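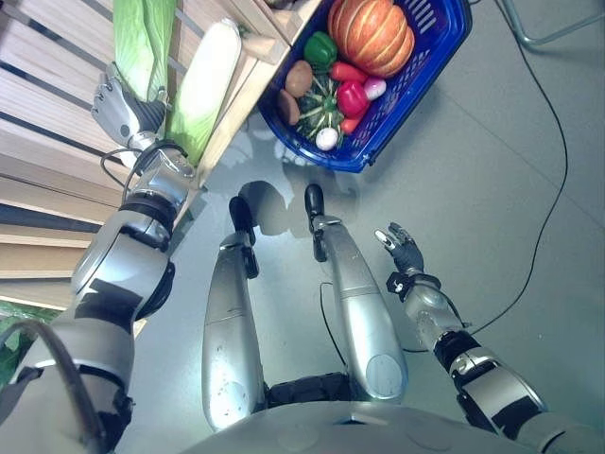

Napa cabbage on the slatted shelf, potatoes, squash and a green pepper in the blue basket.

Kitchen & Pantry > Storing Food > Vegetables

How I Store a Big Vegetable Haul So It Gets Eaten

By the Pantry Shelf desk
23 Aug 2021
564 shares | 15 comments

I buy too many vegetables. There, it's out. The Saturday market in Clivville is a short drive from my house and I can't walk past a pile of squash without picking one up and knocking on it like I know what I'm listening for. For years a good part of every haul went slimy at the bottom of the fridge, and then one March I cleared out the back pantry, put up a slatted shelf and bought a couple of plastic baskets with holes in the sides. That's pretty much the whole system, but there are a few things I do with it that make a difference, so I'll go through them.

What you need

- A shelf made of slats, with gaps between the boards
- One or two baskets with perforated sides (mine are from Rirkex, any will do)
- Newspaper or plain paper bags
- A dry brush or an old dish towel
- Somewhere cool, dry and on the dark side

Step 1: Sort before you put anything away

Tip everything out and go through it. You're looking for three groups: things that bruise, things that wilt, and things you could drop on your foot without hurting the vegetable. Anything with a soft spot or a cut goes straight into tonight's dinner pile. One bad potato will take its neighbors down with it, and you'll smell it before you find it. (Ask me how I know!)

Step 2: Don't wash it yet

I know, I know, it feels wrong to put dirt on a shelf. But damp vegetables spoil faster, so brush the soil off the potatoes and leave it at that. Squash and pumpkins get a wipe with a dry towel. Wash things right before you cook them.

Step 3: Give the long, leafy stuff the shelf

Napa cabbage lies on its side on the slats, with the outer leaves left on. Those leaves look ragged after a few days and you'll be tempted to strip them. Leave them! They keep the inside crisp, and you can peel them off when you're ready to cook. In the pantry I give a whole head a couple of days in warm weather and longer once it cools down. If I'm not going to use it by then I wrap it in newspaper and it goes in the fridge, where it keeps for weeks.

Broad-leaved greens only stop on the shelf while I'm sorting. They wilt so fast. Roll them in a barely damp towel, put them in a loose bag, and get them into the crisper the same afternoon.

Step 4: Load the basket

The perforated sides let air move through, so a fairly full basket is okay for a little while. What matters is what's pressing on what. Potatoes can take some weight, hard squash can take plenty, and peppers can't take any, so keep the pepper up where nothing leans on it. A small pumpkin can share the basket if there's room. Set it in gently and don't carry it by the stem, which snaps off and leaves a spot where rot gets in.

I use this mixed basket for the week's cooking only. For longer storage, split it up:

- Potatoes: a paper bag with the top folded over, in the dark. Light turns them green, and green ones get tossed at my house. Keep them away from the onions too.
- Pumpkins and hard winter squash: one layer on the shelf, not touching. A month or more is no problem if the skin is sound.
- Bell peppers: the fridge, unwashed, in the crisper. I aim to finish them within a week or so.

Step 5: Check it midweek

Pick up whatever's on the bottom, give it a squeeze and move the oldest things to the front. Takes me less time than the kettle. If there's any moisture in the basket, empty it, dry it and start over.

What I make with the odds and ends

Half a napa cabbage, a pepper and a potato or two is soup in my house, always. Slice the cabbage thin, dice the rest, and let the potatoes get nearly tender in the broth before the cabbage goes in. Roasted squash goes in at the end if I've got some left over. My other standby is a tray of squash and potato wedges with oil and salt in a hot oven until the edges brown.

A note on the shelf

People have asked, so: the boards are untreated and I brush them down whenever the shelf is bare. No liner. I tried one, and it trapped moisture under the cabbages and I had to throw out two of them. If your pantry runs warm, try a low shelf against an outside wall, and shop a little smaller in July than I do.

Filed under: Vegetables, Pantry
1,370 people saved this page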